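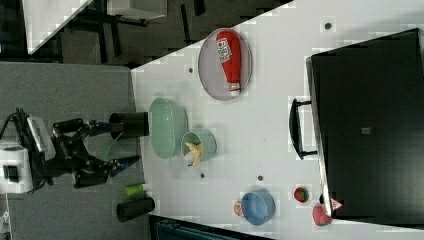 第三讲的内容是容器的容量和估算。上一讲我们学习了质量的单位,有几位同学在作业里把克和毫升混在一起写,所以今天我先讲体积,再回到密度。请先看桌上那个浅绿色的椭圆形大盆:它的口不是圆形,所以不能用圆柱的公式,要把口看成椭圆,面积等于长半轴乘短半轴再乘圆周率。旁边的黑色圆柱体比较简单,量出直径和长度就够了。

## 1. 估算的步骤

1. 量内侧的尺寸,不量外侧。
2. 把所有的长度换成厘米。
3. 算出底面积,再乘深度。
4. 结果的单位是立方厘米,1000 立方厘米等于一升。

如果盆壁是斜的,上口比底大,就取上口面积和底面积的平均值。这个方法有误差,在我们的课上可以接受。Gizella Vass 老师的讲义用的是另一个更准确的公式,想学的同学可以向她借。

## 2. 例题

一个圆柱形杯子,内底面积是 100 平方厘米,水深 14 厘米。水的体积是多少?

解:100 × 14 = 1400(立方厘米),也就是 1.4 升。

注意:题目给的是水深,没有给杯子的高度,所以只能求水的体积,不能求杯子的容量。去年考试这里错的人很多。

## 3. 关于读数

用量筒的时候,眼睛要和液面一样高,读凹液面的最低处。从上面往下看,读数会偏大;从下面往上看,读数会偏小。

## 作业

- 在家里找一个口是椭圆形的容器,先估算容量,再用量杯倒水检查,写出两个数的差。
- 一个长方体水箱装了 700 毫升水,底面积是 100 平方厘米,求水深。
- 预习密度的定义,课本上 Nyitrai 水库的那一段也要读。

作业交给 Zoltán Farkas,请写清楚单位。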